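Why does a fizzy drink go "psst"?

Take a can of lemonade and open it. You hear a short sound, and then small bubbles come up. Where were these bubbles before?

They were hidden in the drink. The bubbles are made of a gas called carbon dioxide. You also breathe out a little of it, 2 seconds ago and again now. In the factory the gas is pushed into cold water very strongly, and the water takes it in, a bit like sugar goes into tea. Then the can is closed quickly.

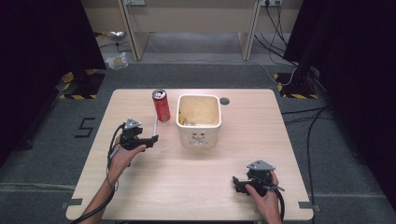
While the can is closed, the gas cannot leave. It presses on the walls from inside, and this is why a full can feels so hard - try to squeeze one gently in the shop. When you pull the tab, the gas at the top runs out through the small hole. This makes the "psst".

Now the gas in the drink can leave too. It likes to collect on rough places, so put a raisin in a glass of lemonade and watch it. The bubbles hold on to the raisin and lift it up. At the top they break, and the raisin sinks again. At the Kisetti children's museum in Clellham one raisin went up and down for almost 14 minutes.

Warm drinks lose their gas faster than cold ones. Pour two glasses, leave one in the fridge and one in the kitchen, and taste both after an hour.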